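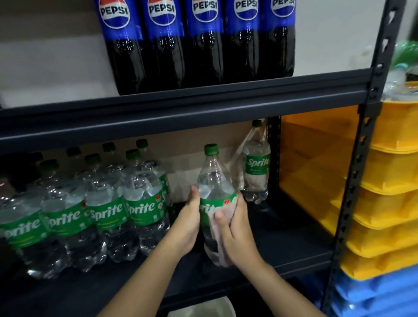 Stockroom Shelves at Urkomum

Urkomum is a small grocery with a stockroom behind the counter, and most of the drinks it sells spend a few days on metal shelving before they go out front. The room measures 667 square feet, including the passage to the back door. This gallery shows two of the shelves where the large bottles are kept. Text is by Itziar Montes, who runs the stockroom.

Pepsi and Sprite
Pepsi has the upper level and Sprite the one below it. The Sprite bottles stand close together behind the front row, so we lift each one straight up by the body with both hands. Pulling one out by the cap tends to bring its neighbor along with it. Labels face the front on both levels.

The levels were set in April, when we moved the drinks from the Titton racks on the other side of the room. Those racks were too shallow for large bottles and now hold paper goods and light bulbs. The beams can be moved up or down, but it takes two people and an empty shelf, so we have left them alone.

Coca-Cola and Rexona cartons
The bottles get wiped with a dry cloth. Dust collects on the shoulders and in the ridges near the base, and customers notice it more on dark bottles than on clear ones. A full round of the drinks shelves takes roughly 30 minutes. We start at one end and put every bottle back in its own place before picking up the next.

The cartons overhead are Rexona, including Shower Clean Brightening. They are marked to be stored in a cool dry place, and the upper shelf is well away from the sink. Creased cartons are opened first. 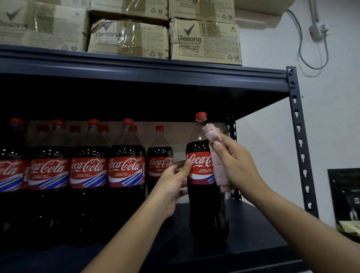 Zimirton, April

The cloth in use is a pink one. We keep 16 cloths in a drawer by the door and wash them together at the end of the day - no softener, which leaves streaks on plastic. Sticky bottles are set aside and done with a damp cloth at the sink.

Deliveries come from Dong before 8 a.m. and are checked against the order sheet in the passage. A large order is 300 bottles, and that is close to the most the room can take with the aisle still clear. Older stock is moved forward before anything new goes up, and the sheet is then pinned inside the stockroom door until the next delivery.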